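Hivstead Hard Wax Oil for Table Tops
by Womura

Hivstead is a hard wax oil for wooden tables, desks, benches and shelves inside the house. It goes into the wood first and then leaves a thin layer on the surface. You can put it on with a cloth, a flat brush or a white pad. It has no color of its own, but it makes every wood a little darker and warmer, the same as when you wipe the wood with water. Please test it on the underside of your table before you start with the top.

We make it in three gloss levels: matte, satin and gloss. Most of our customers take satin. Gloss is for people who like the old style of dining table and do not mind to see fingerprints. On dark and reddish woods the gloss version brings out the figure very strongly, and also every scratch you did not sand away, so the preparation must be more careful.
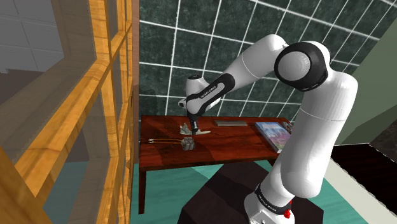 Dark reddish-brown wooden table.

Which woods

Oak, ash, beech, walnut, cherry and maple take the oil well. Pine and spruce also, but they drink a lot in the first coat and you should buy the bigger can. For teak and other oily woods, wipe the surface with alcohol and let it dry fully before the first coat. If your table has old varnish or lacquer, the oil cannot go in, and all the old finish has to come off. A table which was treated with furniture polish for many years is the most difficult case, and for this we recommend our Prilleck cleaner before any sanding.

We do not recommend Hivstead for outdoor furniture, for floors or for cutting boards.

How to use

Sand the wood in the direction of the grain and finish with 180 grit. Finer paper closes the wood too much and the oil stays on top. Vacuum the dust, then wipe with a dry cloth. Stir the can well from the bottom, do not shake it.

Put on a thin coat. After 19 minutes wipe off everything that the wood did not take. Do not leave any shiny wet places, they will stay sticky for days. Let the table dry overnight with a window a little open, and rub it lightly with the white pad in the morning. Then put on the second coat in the same way. For a desk two coats are enough. For a kitchen table we advise four coats, with the last one very thin.

You can use the table carefully on the next day. Full hardness comes after two weeks, and until then please no tablecloth, no hot cups and no wet glasses.

Oily cloths can catch fire by themselves! Put them in water or spread them flat outside until they are dry and stiff. Never throw them in a closed trash bin.

Blotches and dark spots

This is the question we receive most often. Some woods do not take oil evenly, and after the first coat you see places which are darker than others. Many people think that they made a mistake and start to sand again. Please wait for the second coat. Usually the difference becomes smaller, but in wood with wild grain it never goes away completely, and we think it should not.
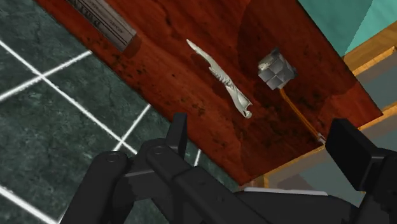 If the dark places are round or have a sharp border, the reason is probably different. A ring comes from a glass or a flower pot, and a black spot often comes from iron, for example from a wet can or from steel wool. Oil will make these stains stronger. Remove them before, and rinse well with clean water after any stain remover.

Care

For daily cleaning use a damp cloth and a small amount of mild soap. Do not use glass cleaner, vinegar or microfiber cloths for windows. When water drops do not stay round anymore, it is time for a new thin coat. You do not have to sand the whole table for this, only clean it and let it dry. A damaged place can be repaired alone, without a visible border in most cases.

If you prefer a softer finish which you renew more often, look at our Slanina beeswax polish. Slanina can go over Hivstead, but Hivstead cannot go over Slanina.

Storage

Close the can tightly and keep it away from frost. We do not ship to cold regions from November until the end of winter, please order earlier if you plan a winter project. An opened can is good for one year. If there is a skin on the oil, cut it out and pour the rest through an old stocking.

Customer comment

"I did my mother's dining table with the satin. The first coat looked terrible and I was ready to cry, but I waited as you wrote, and after the third one it was beautiful. The smell was gone after five days. I would like a smaller can for small repairs."
Zyanya Quezada

Thank you, Zyanya. The small can is now in the shop, under Hivstead Repair Size, in satin and matte.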